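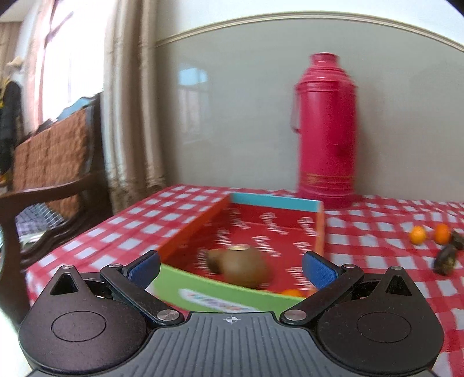

Pre-consumer cotton scraps: minimum bale weight?

mamemell_cutroom
Posted July 2020
We cut woven cotton, mostly yarn-dyed checks and plain poplin. Zivlow wants 300 kg per pickup, sorted by fiber. We generate 208 kg in a normal month. Storing two months of scrap takes floor space I don't have. Does anyone take smaller lots?

skarcombe2
Skarcombe takes mixed lots under 300 kg but grades them as wiping cloth, so you get the lower rate. No sorting needed on your end.

loomwaste
Don't do that with clean cotton. Wiping grade is a dead end for fiber that could be pulled and respun. Compress it and wait for the second month.

skarcombe2
Compress it with what? A small baler costs more than the scrap earns in years.
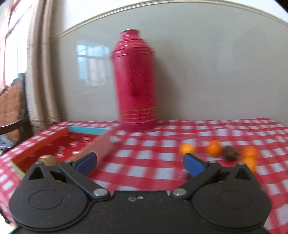

selvage_500
Color sorting matters more than weight if the fiber is going to be respun. Siliņa pays a premium for single-color lots and docks anything mixed. Yarn-dyed goods are the problem -- a red-and-white check like that tablecloth can't be split into red and white at the shredder, so it comes out pink and goes in the mixed bin. Poplin in one shade is fine.

loomwaste
Disagree on checks. Pink shoddy sells if the lot is consistent. Ours did in December.

mamemell_cutroom
Checks are over half our volume. I'll bag the poplin separately and ask Siliņa for a rate on both. Does fused interfacing disqualify a bag?

selvage_500
Yes. Keep it out.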